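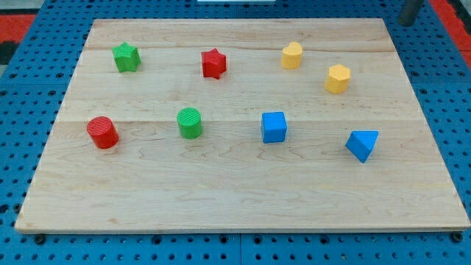

Coloured shape blocks on a pale wooden board, with a green star in the back row.

PRE-RELEASE INSPECTION CHECKLIST WITH COMMENTS
Title: Flinness (shape puzzle, PC, single player)
Developer: Kinano
Build under inspection: release candidate 4
Inspected by: Harish Mathew
Period: November

Result codes: P = pass. PC = pass with comment. F = fail, must be fixed before release. N/A = not applicable to this build.

Items are marked against the build as delivered to players through the shop client, on a clean machine, unless the comment states otherwise. Builds launched from the developer's own tools were not used for any result below.

Section A. Installation and removal

A1. Installer completes on an account without administrator rights. P
A2. Installer states the disk space needed before copying starts. PC
The figure shown is the compressed size. The installed size is larger. Text to be changed; no code change needed.
A3. Installer adds no start-up items or background services. P
A4. Uninstaller removes all program files. F
Two log folders and the shader cache are left behind. Same finding as release candidate 3. The fix was entered as done but is not in the delivered package. Kinano to confirm which branch the package was built from.
A5. Uninstaller asks before deleting saved games. P
A6. Reinstalling over an existing copy keeps settings. P
A7. Installation path containing accented characters. P

Section B. Copy protection and licence checks

B1. Game starts with no network connection after first run. F
The start-up check waits for a reply from the licence server and gives up after 30 seconds. The game then starts normally. A player on a train will see a black window for that time and may well assume a crash. Either shorten the wait to 4 seconds or move the check behind the title screen. I prefer the second.
B2. Game starts with no network connection on first run. N/A
The shop client has to be online to deliver the game, so the case does not arise for this release. It will arise for the boxed version handled by Jitpraphai and must be tested there.
B3. Licence check does not run during play. P
Traffic was logged across a full session. One call at start, one at exit.
B4. Loss of connection during play does not interrupt the game. P
B5. Licence server failure (server returns an error as opposed to no reply). PC
The game continues, but the message on screen reads "Unauthorised copy suspected". This is shown to a paying customer because of a fault on our side. The wording must go. "Could not reach the server. You can keep playing." is enough.
B6. Number of machine activations. PC
Limit is set to 10. There is no way for a player to release an activation without writing to support. Acceptable for launch if support can clear the list the same day. Ustmont, who run support, have been asked for a written answer and have not sent one.
B7. Protection layer does not install a driver. P
B8. Protection layer does not measurably lengthen level loading. PC
Protected and unprotected builds were timed on the slowest test machine. No difference on the first three chapters. Chapter five loads visibly slower in the protected build. The checks appear to be wrapped round the file reader, which is called for every puzzle piece. Move them out of the loader. This is the only item in the section that affects every player in every session, and I would put it ahead of B6.
B9. Written plan for removing the licence check if the server is closed. F
No plan supplied. The contract with Jitpraphai asks for one. A single page is sufficient: who builds the patch, where the patch is kept, how players are told.

Section C. Saved games

C1. Autosave on completing a puzzle. P
C2. Autosave icon visible for the whole of the write. P
C3. Power removed during a write. PC
Power was cut 19 times at different points in the write. The backup file loaded correctly each time, but the player is not told that a backup has been used, and so finds the last puzzle unsolved without a reason. Add a message.
C4. Disk full. F
The game reports a successful save. Nothing is written. On exit the progress is lost. Highest severity in this report.
C5. Save made in release candidate 3 loads in this build. P
C6. Cloud copy newer than local copy. P
C7. Local copy newer than cloud copy. PC
Both are offered, but they are labelled "A" and "B" with no time shown. Add time and chapter.

Section D. Controls

D1. All actions can be reassigned, keyboard. P
D2. All actions can be reassigned, gamepad. PC
Rotate left and rotate right can be put on the same button. The game accepts this and rotates left only. Reject the duplicate.
D3. Gamepad unplugged during play pauses the game. P
D4. Button pictures match the device in use. PC
Correct in menus. The tutorial in chapter one shows keyboard keys whatever is connected.
D5. Full game playable with mouse only. P
D6. Full game playable with keyboard only. P
Slow in chapter four, where the cursor has to cross the whole board for each piece, but possible.

Section E. Player safety and comfort

E1. Flashing content. P
Level-complete effect was softened after release candidate 2 and is now within the limit in our house rules. Retest if the effect is touched again - it has been altered twice without notice.
E2. Photosensitivity notice shown before first play. P
E3. Camera shake can be switched off. P
E4. Pieces can be told apart without relying on colour. PC
Outlines differ for all pieces. In the small-window layout the outline is thin enough that the pentagon and hexagon are easily confused. Thicken by one pixel in that layout.
E5. Text size adjustable. PC
Works for dialogue and menus. Does not apply to the hint panel.
E6. Separate volume for music, effects and speech. P
E7. Game starts at a moderate volume on first run. F
Default is full volume and the publisher logo is the loudest sound in the product. Lower both.

Section F. Stability

F1. Left idle at title screen overnight. P
F2. Left idle in a puzzle overnight. P
Memory use unchanged by morning.
F3. Switching to another program and back, full screen. PC
Returns correctly. Music restarts from the beginning of the track.
F4. Second monitor disconnected during play. P
F5. Sleep and wake. P
F6. Crash report contains no personal data. F
The report includes the full path to the save folder, and so the user's account name. Strip it before sending.
F7. Crash report is sent only with the player's agreement. P

Section G. Documents and shop page

G1. Minimum specification tested on real hardware. P
G2. Shop page states that a licence check is used. F
It does not. The statement must name the check, the activation limit and when a connection is needed. Refund requests on the previous title came mostly from buyers who found this out afterwards.
G3. Credits complete. PC
Two translators missing. Names sent to Kinano separately.
G4. Third-party licences listed. P
G5. Support address works. P
Test message sent at 9 a.m., automatic reply received at once.

General comments

The game itself is in better order than the material wrapped round it. No crash was seen in more than 30 hours of play, and no puzzle was found that could not be solved or skipped.

C4 blocks release on its own. A4, B1, B9, E7, F6 and G2 are also marked F and must be closed, but none should need long. PC items may go into the first patch, except B5 and B8, which I want in the release build.

On Section B as a whole: cracked copies of the last title were available with all of these checks removed, so every delay or warning recorded above is met by buyers only. I have raised this before. The decision lies with Kinano and Jitpraphai and does not change the results.

Retest of A, B and C in full on the next candidate. Spot checks only on D to G, plus every item marked F.

H. Mathew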